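Our visit to the Trusau window and door factory

In March our small installation company was invited to see the factory of Trusau, who make vinyl windows and patio doors. We have fitted their products for five years, but I had never seen how they are made. I went with my colleague Mizanur Majumder, and we were there from 8:30 in the morning until the middle of the afternoon.

Arrival and safety

At the gate we got glasses, ear plugs and a yellow vest. Our guide was Coralie Treloar from the customer training department. She told us the building has 50 people on the day shift and that they finish 1,985 window units in a normal week. I had expected more people for such a number.

The cutting hall

The vinyl profiles come in long bars and lie on racks along the wall. A double saw cuts both ends at 45 degrees in one movement. It is very loud, and Coralie had to wait with her explanations until the saw stopped. The offcuts go into a grinder and are used again for the inner parts of the profile, where you do not see the color.

After cutting comes the welding. Four corners are heated and pressed together at the same time, and then a second machine cleans the extra material from the corner. Mizanur asked why we sometimes find a small line in the corner on white frames. The welding operator, Nuwan Saha, showed us two corners from that morning and explained that the cleaning knife must be changed often. He was open about it, and I liked this.

Trusau also keeps a smaller department for wood, where they make interior trim and extension jambs for customers with older houses. The smell is much nicer there than in the vinyl hall. We stayed maybe twenty minutes and I would have stayed longer.

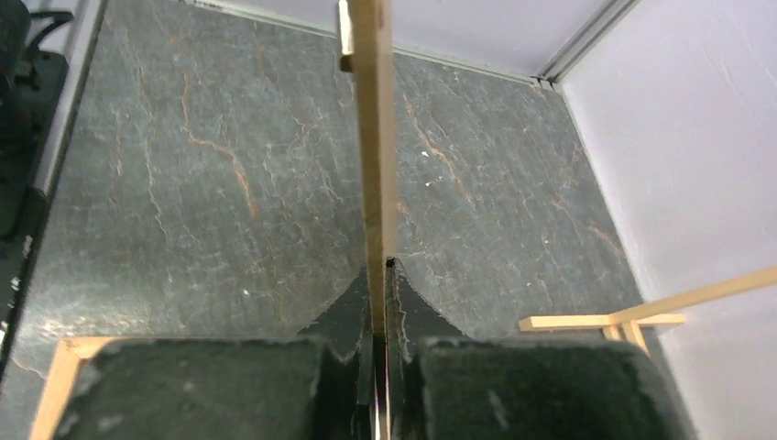

Glass and hardware

The glass arrives already cut. It is washed, dried and closed into double units with a spacer between. We could look only through a window into this room, as dust is a problem. For the sliding doors they now use a roller set with the name Jorano. The adjusting screw is reached from the side, so you do not need to lift the panel. For us on the building site this will save some bad words.

Questions after lunch

Lunch was soup and sandwiches in the canteen. Afterwards Kavinda Wanigasekara from the technical office answered questions from all the visitors. I wrote down these points:

The printed guide in the box is changed once a year, but the one on their website can be newer. Check the website before you start.

Shims go at the hinge and lock points, also on small windows. Many complaints come from frames that are fixed without them.

For patio doors, the sill must be level over the full width before any screw goes in.

I asked if the delivery times will become shorter this summer. He could not promise it. At the moment they have almost 3,000 units on order.

We drove home with two catalogs and a sample corner, which is now on the counter in our office if any customer wants to see the inside of a profile.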